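Currency Exchange Counter - Inspection Checklist
Cutico Exchange, Branch 32
Date of inspection: May 18, 2023

1. Rate board matches head office sheet - Pass
Comment: Euro and dollar buy rates correct. Sell rate for pounds updated during visit.

2. Cash drawer reconciled by currency - Fail
Comment: Euro drawer short by 202. Recount before close and log on form 463.

3. Counterfeit note detector tested - Pass
Comment: Codis unit, euro and dollar settings. 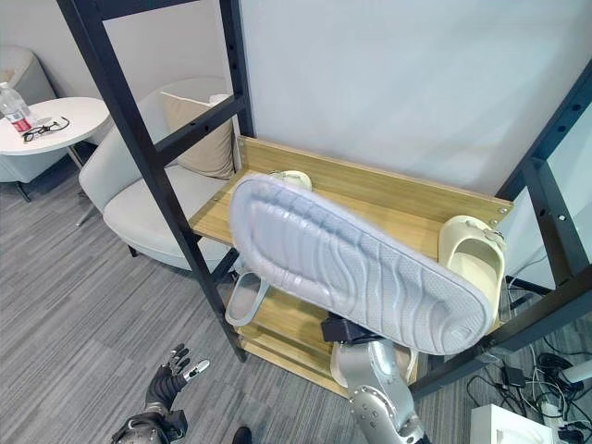 Gray slide sandal, sole side, with shoe shelf behind.

4. Safe time lock and dual key control - Pass
Comment: Key log complete.

5. Large transaction records - Open
Comment: File 176 has no copy of customer ID. Hold until received.

6. Exit route and alarm button - Pass
Comment: Move coin bags away from rear door.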